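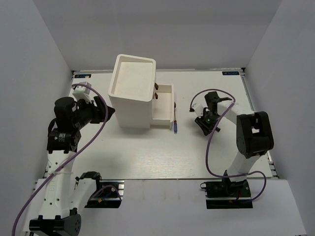

# Call for Participants: Open Day in Two-Arm Tabletop Manipulation

2018-03-04

The Dalen Institute invites members of the public to take part in its open day on automation in light assembly and sorting, to be held at the Clostthorpe site in July. There are 25 places. No technical background is required, and applications from people who work with their hands for a living are especially welcome.

Participants will spend the morning with the Plaretti project, which studies how two robot arms can share one small work area. Staff will demonstrate the handling of containers and small objects on the tabletop. In the afternoon, participants will work in groups of four, discuss what they have seen, and complete a written questionnaire on clarity, pace and trust.

## Who may apply

Applicants must be 18 or older and able to attend the full day. Good spoken English is needed for the group discussion. Employees of the Institute and their immediate families are not eligible. People who attended the earlier session at Kevberg may apply again — they should say so on the form.

## Conditions

- Attendance is free, and lunch is provided.
- Travel within the county is repaid on presentation of receipts.
- Participants will not operate the arms. Staff will remain at the controls throughout.
- Long hair must be tied back and loose jewelry removed before entering the laboratory.
- Questionnaire answers are stored without names. 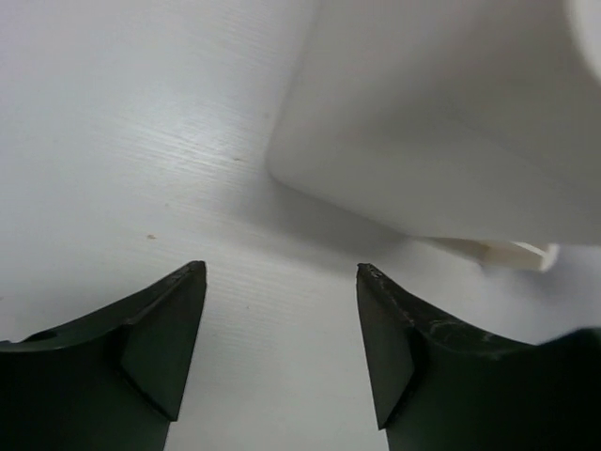
A former participant, Kevberg session, wrote afterward that the explanations had been plain and the discussion long enough, but that the groups should have been given more time to put questions to the engineers. The July program has been changed accordingly, and the question period now runs for a full hour before the questionnaire is handed out.

## How to apply

Application forms are available at the Clostthorpe reception desk, Room 189, or by mail on request. Please quote reference 2062 on all letters. The form asks for a short statement, no longer than one page, on your reasons for wishing to attend.

Places are assigned with a view to a mixed group — age, occupation and prior experience will all be considered. Applicants will be informed in writing of the decision. Those not selected may ask to be kept on the list for later sessions.

Requests concerning access, diet or an accompanying person should be made on the form itself.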